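Open day at Nullthorpe, May 9, 2025

I went to see if a machine can tidy up yet. Short version: a bit. The Usten hall had 31 benches and most were doing shop-floor jobs -- sorting, picking, moving odds and ends from one place to another. Privex had a towel folder, but it was shut down for the afternoon.

I spent most of my time at the bin picking bench. Sarla Upadhyay, who showed us round, said mixed small parts are still harder than boxes. Odd shapes lie at odd angles, and a kitchen drawer is worse.

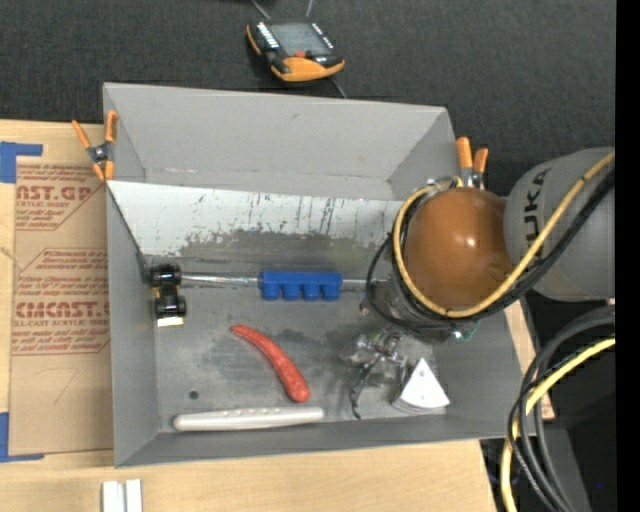 Photo: Shehata / Nullthorpe open day

The bin had a toy vehicle, a blue plastic piece with pegs and a curved red thing like a chili pepper in it, and the arm was a KUKA. I could clear that in seconds. I asked about price and got a leaflet.

Parking was $75 a day, so take the bus. The next open day is not on their site yet.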